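Grants open day at Flornholm: a visit report

The fund promised to make its application form painless. 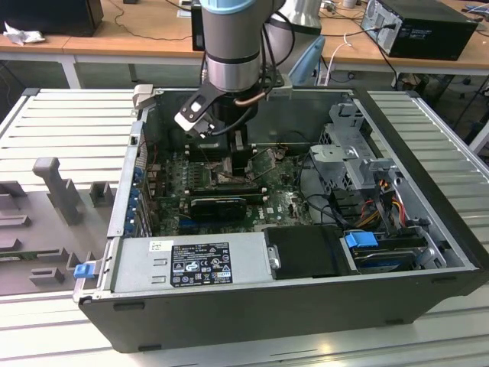
By our grants desk | 2025-10-30

Staff from Valtex showed us the new form – 25 questions, two signatures. I asked who reads them. The answer was vague.

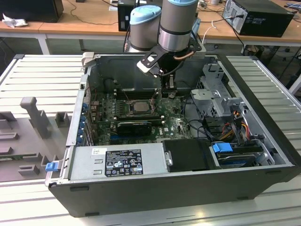
A Dell board with the case open

Last round drew 781 requests, they said, and 468 got money. No list was on offer.

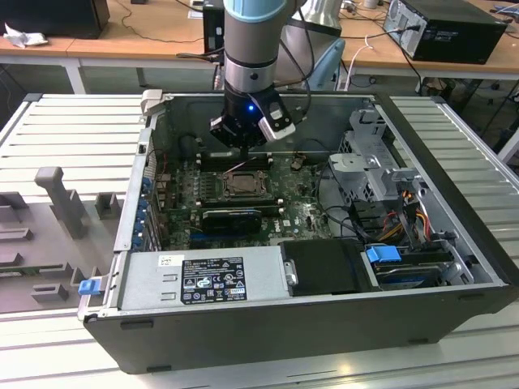
Before you apply

Get the March deadline in writing.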